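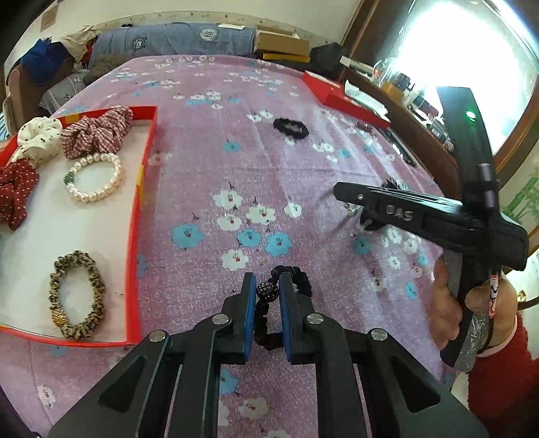
Stilley asked last October if the bead ones can go in with the plain ones, and said the old sheet never told you either way. Fair enough. They can, see step 6. Rest of the section is redone too, updated Mon 10 January.

Section 2 – Sorting hair ties and bracelets into gift boxes

Applies to the red lidded boxes from Nendberg. Saarela boxes are deeper, you can stack in those, skip step 7.

Before you start

Work on a made bed or a big table. Bed is better, beads don't roll so far. Pull the cover flat first. A flowered bedspread is fine but small dark things get lost on it, so check twice when you clear up.

Move clothes, pillows and spare quilts to the back or one side. Shipping cartons too. You want the middle clear.

Daylight if you can get it. Dark red and black look the same under a lamp.

Steps

1. Take the lids off. Set one lid next to you, white side up. This is your tray. The box bottom stays shut away till step 7.

2. Tip the bag out gently. Spread things so nothing sits on top of anything else.

3. Bracelets out first. Pearl, jade, dark beads, whatever. Put them to one side by themselves. The elastic on these is thin and catches on scrunchie fabric.

4. Check each scrunchie. Stretch once, let go. Should come back on its own. If it stays long, or you feel the elastic slide loose inside the fabric, put it in the mend bag.

5. Lay the fabric ones in the lid – light prints at the top, polka dots and gingham together, darker ones down the left. Ruffled ones take up more room, so leave them till last.

6. Anything with a bead, rhinestone or metal clasp goes in with the hard part facing up. Pick it up by the fabric, never by the bead. The glue on the Purnia ones is not strong.

Note: leopard print with a gold clasp counts as a clasp piece and not as a print. People file it wrong every time.

7. Happy with the layout? Line the box bottom with one sheet of tissue and move everything across in the same order. Bracelets go in the gap below the top row, laid in a loose ring. Don't wind them around a scrunchie.

8. Lid on. It should close with no push. If it bulges take out one ruffled piece and try agian.

9. Write the box number on the underside in pencil. Not pen, it shows through.

Cautions

Small beads and clasps – keep away from babies and pets. Get down and look at the floor on both sides of the bed after.

Don't leave filled boxes on a window sill or a desk in full sun. The red fades, worst on the lid.

No perfume sachets in with pearl. It dulls them.

How much fits

Standard red box holds 16 pieces if they are mostly plain. Fewer with ruffles, use your judgment. Tissue comes in packs of 100 sheets, one sheet per box.

The full list has 2,722 items on it now so please use the item number when you report a missing piece, "the black one" is no help to us.

If something comes up short

Look under the quilt fold, then inside the carton flaps, then in the mend bag. Still missing – mark the line with an X and leave the box open. Do not swap in somthing close. Dotted dark red and plain dark red are diferent items.

Storing filled boxes: see Section 3.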